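Teaching a helper arm by hand: what has worked for us

If you've got one of the small arms or hand-held grippers on the bench at last, and you want it to learn a household job from you, do get yourself a cup of tea first, as the showing takes a good deal longer than the unpacking did. I've been at it since September with my friend Mahmoud Naciri, mostly on kitchen and sewing-room jobs, and these are the habits we've settled into.

Start with a job you could do half asleep. Putting a spoon in a drawer is lovely. Folding a fitted sheet isn't, and I say that as someone who lost a whole afternoon to one!

Go slower than feels natural, but keep moving. Long pauses while you think get learned along with everything else, and you end up with an arm that stops over the sink as though it has forgotten what it came in for. If you need to think, stop the recording and begin again.

Move things about between goes. Turn the mug, shift the tray a hand's width, draw the curtains for a few tries and open them for the rest. We did 190 goes at one drawer with everything in exactly the same spot, and the first time somebody nudged the cutlery tray the whole lot was useless.

Keep your clumsy goes in a separate folder. A fumble where you catch yourself and put it right can be well worth having, so don't be too quick to throw those away, but a plain drop on the floor teaches very little.

If you're driving the arm from a controller, sit where you can see the jaws from the side. Straight on, you can't judge depth at all, and you'll close on thin air.

Scissors deserve a paragraph to themselves. Come in towards the handles, keep the blades pointing away from your other hand, and open the jaws before you get down into anything narrow, so you aren't fiddling about with the sides in the way. Lying at the bottom of a deep opening they're a good test of patience, and I'd leave that one until you're happy picking them up from a flat table.
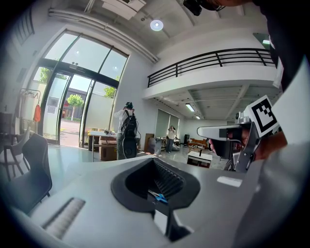 Orysia Palamarchuk wrote in to say she'd do it the other way about, and start people on the awkward places straight away, as her lot picked up sloppy wrists on the flat table and had to unlearn them. She also rests after every 4 goes, and reckons her later recordings are much steadier for it.

I've tried the resting and she's quite right about that. On the flat table I'm staying put for now, though Mahmoud has gone over to her side.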